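Short thread on what we learned this month about teaching robots with hand-held grippers. I will try to keep it simple. 1/

Our question at Jotitz was small. If two people record the same table task, does the robot learn better from one tidy style or from two different ones? 2/

We collected 610 demonstrations. No robot arm in the collection – a person holds the gripper and does the task by hand, and the camera on the tool records what the fingers see. 3/

Sinéad Daly wrote the protocol. I wanted fixed starting positions, she wanted them free. She won, and I am glad of it. 4/

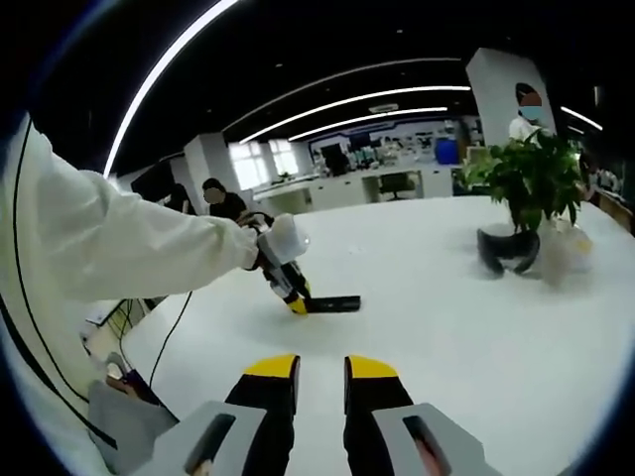
Do you need the same person for every demonstration? Mixed operators worked better for us, as long as everybody closes the fingers at a similar speed. 5/

With one operator the policy looked very smooth in training, then it got lost when an object was turned a little. With two operators the paths are less pretty, but it recovers more often. 6/

We threw away more than 10 recordings where the tracking jumped. I did it by eye, so please take this step with some caution. 7/

After 500 demonstrations the curve is nearly flat for us. I would spend the extra hours on new objects and new rooms. 8/

What I can't explain yet: the mixed set is worse at letting go. Sinéad Coughlan thinks it is the timing labels, I suspect the finger width signal. We will test both in October. 9/

The write-up is with Petadell for comments now. If you tried something similar and got the opposite, please write to me, I would like to compare the settings. 10/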